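Moving our course group off Clunik before November?

kelpie_2287
Our student group has been on Clunik for 3 years. We've got 1521 members on paper and maybe a tenth of them ever post. A few of us want to shift to Jolier before November, when the new intake starts looking for us. Has anyone here moved a study group across? I'm mostly worried about losing the old notes threads.

ferntree
Did it last year with our engineering lot. Files came over fine, comments didn't. We copied the useful ones by hand, which took 4 evenings. Jolier group covers are wide and short, so pick something that survives cropping.

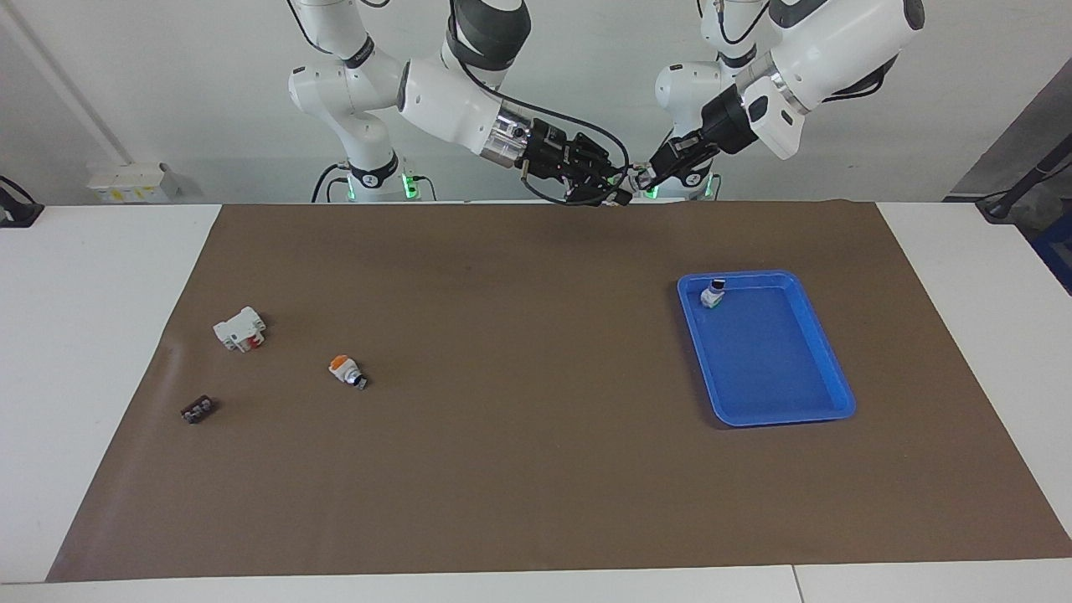

Two white arms over the brown mat.

Posting got a bit better after the move, mainly in the first month.

Kamata
I'd stay put. Half the members won't follow you, and the ones who do will mute it. A quiet group is a quiet group wherever you host it. Put up a weekly thread on Clunik and see who answers before you organise anything bigger.

ferntree
Ours did follow, most of them. We pinned the link on the old page and left it up.

Kamata
You had a class rep pushing it in lectures. Not every group has one of those.

eva_b
Check whether your faculty blocks Jolier on campus wifi. Ours did until someone asked. Also set the group to approve new members or you'll spend your mornings deleting tutoring ads.

kelpie_2287
Thanks all. Will try the weekly thread first and ask IT about the wifi. I'll post back once I've heard.

Recent topics
Clunik notifications arriving a day late
Best size for a Jolier group cover
Do lecturers belong in student groups?
Exporting old threads to PDF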